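# The slot, the lever and the long wait

The toaster is the only thing in most British kitchens that is allowed to live permanently on the worktop without being asked what it is for. Bread makers have to justify themselves. Juicers are sent to the garage by June. The toaster stays where it was put, gathering crumbs in a tray that its owners will discover when they move house.

I have owned six. The first came from a hardware shop in Flemonham and had two settings, warm bread and smoke. The most recent was a Mohmand, bought after a long evening of reading reviews by people who feel very strongly about crumpets. It does toast. It also beeps three times when it has finished, in case I had wandered off to another county.

What interests me about the things is how little they have changed. You can buy a kettle that glows violet and a fridge that wants your email address, but a toaster is still a metal box with a slot in it and a lever on the end. Someone at Zindard, a small maker of kitchen goods whose catalogue I read for pleasure, once tried to sell a model without a lever. You pressed a panel and the bread sank out of sight like a retiring bishop. Customers hated it. They wanted something to push down, preferably a bit too hard.

Colour is where the makers let themselves go. Cream came back some years ago and has refused to leave, usually with enough chrome on top to suggest a milk bar. It goes with everything, shows every fingerprint and makes a plain white table look as if breakfast has been planned.

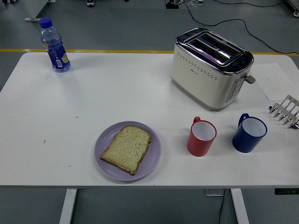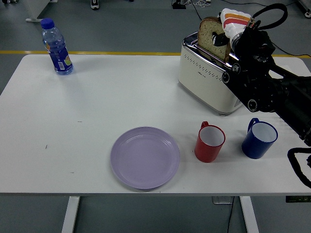 **Cream and chrome**

The cream two-slicer with the shiny top has a row of round buttons down its silver end, and buttons are a matter on which households divide. In my experience there is one for cancelling, one for frozen bread and one that has never been pressed by anybody sober. The browning control is a separate argument. Numbers on a toaster are a private language - my four is your two, and a guest who adjusts the dial and doesn't put it back should not be surprised to be given cereal next time.

Then there is the bread. Sliced white was made for the slot and goes in without complaint. Anything seeded is a worthier breakfast and a worse neighbour, because the seeds drop off and lie at the bottom, where they go on being toasted for years. Tall slices are the other trouble. A proper loaf from a proper baker stands up out of the chrome with its crust in the fresh air, so you get a brown lower half and a pale top, and have to turn the thing over and start again. I have measured my own slots, which are 27 millimetres wide, and can report that no local bakery has taken the slightest notice.

The plate deserves more thought than it gets. Toast put down flat on a cold plate sweats, and by the time the butter has been found the underside has gone limp. A toast rack solves this by letting the whole lot go cold instead. I use a plate with a ridge or two in it and eat quickly. Pale lilac is a kind colour for toast, should you be choosing, as it makes even a burnt edge look intentional.

As for mugs, put them out first. Tea takes longer than toast, whatever the kettle's box may say, and there is nothing sadder than a finished slice with nothing to drink beside it. Water will do if it must. It has never yet improved marmalade.

My Mohmand is now making a faint ticking noise on the left side. I have turned it upside down over the sink, shaken it and been rewarded with a raisin.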